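Homero Programme: Public Understanding of Sky Phenomena
Progress report to the Chrysikopoulos Fund
January 20, 2022

1. Period covered

This report covers work carried out since the award of the second instalment in October. It deals with the halo and corona strand only. The Clekari strand, on mist and fogbows, reports separately.

2. Observations

The observer network submitted 265 reports in the period, of which 192 were complete enough to enter the catalogue. Most concern the common 22-degree halo around the sun or moon. Sun dogs form the next largest group, followed by coronas seen through thin cloud. Reports of upper tangent arcs remain few, and several were returned to observers with a request for the time of sighting.

The remaining entries lacked either a location or a note of the cloud type. The reporting form has been revised so that both must be filled in before it can be sent.

3. Folklore and sayings

The archive search has progressed more slowly than planned. Two of the collections we had hoped to consult were closed for part of the period, and visits have been moved to the spring. The material already gathered deals mainly with the ring around the moon as a sign of coming rain. There is some sense in the belief – high, thin cloud made of ice crystals often arrives ahead of a weather front – but the sayings disagree on how soon the rain should follow. The printed guide will set out these differences without trying to settle them.

4. Printed guide and talks

The text of the guide is complete in draft and has been sent to Nuvwood for layout. The chapter explaining how ice crystals bend light was rewritten after early readers found the diagrams hard to follow. We have given 10 public talks, chiefly in libraries and village halls. Attendance was uneven, and evening talks drew larger audiences than those held at midday.

5. Spending and changes to plan

Spending is within the approved budget. Travel costs were lower than forecast owing to the delayed archive visits, and we ask the Fund's permission to carry the balance forward to the next period. No other change to the plan is requested.

6. Next period

Work will centre on the archive visits, correction of the guide proofs and a second round of guidance for observers on telling coronas from halos. The catalogue will remain open to new reports throughout.

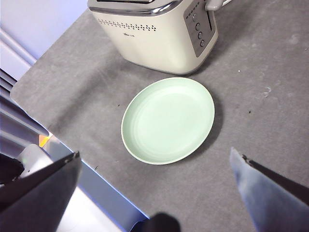

Toaster and green plate on a speckled countertop.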